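The Bin Cell, Looked After

Gallery notes by Emese Farkas

Welcome back to our little gallery! A good many of you wrote in April asking how we keep the bin picking cell going from one week to the next, and I promised I would get to it once things settled down. They have settled down, more or less, so pour yourself something warm and have a wander through. We call the cell Prandura, after a name Vilmos Oláh scribbled on the first wiring drawing, and it has stuck so well that the spare parts drawer is labeled that way too.

The whole thing lives on one tabletop: a single arm, a gray bin, and whatever small objects we feel like giving it to pick up. Most of the care it needs is dull and quick, and I have come to enjoy it, the way you enjoy watering plants.

Seating the bin

Everything starts with the bin, and if the bin wanders, every pick wanders with it. We hold ours with spring clamps on the side walls, the orange-ended kind you can get at any hardware store, and we mark positions on the table in blue tape. Keerthana Kandasamy checks the clamps before the first run by giving each wall a gentle tug. If a wall gives, she takes the clamp off completely and sets it again – nudging it over a bit never seems to hold for long.

The liner takes most of the punishment, so we look it over every 500 picks and write down any new gouges in the log. Scratches we leave alone. A lifted edge gets fixed the same day, or flat things start sliding under it.

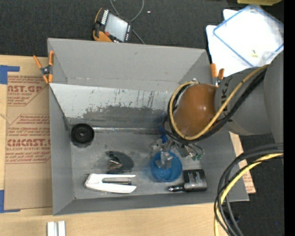
Mixed load in the bin, with the blue bowl in among the black wheel and the white stapler-shaped tool. The gripper is down over the bowl's rim, and the yellow cable loops around the orange cover on the arm.

Cables, and a few last habits

Ekow Yakubu looks after the cables, and he is fussier than the rest of us put together. With the arm stopped, he follows each one by hand from the gripper back toward the base, feeling for flat spots and stiff places. Then he moves the arm slowly through its reach from the pendant and watches the loops. They want enough slack to turn with the joint, and no more than that.

The fingertips get a wipe with a damp cloth at the end of the day, and we swap them in pairs, even when only one looks tired. Dezső Gál keeps 8 spares in a jam jar and would like to hear from you if you take the last two.

Page updated Tuesday, December 26, 2023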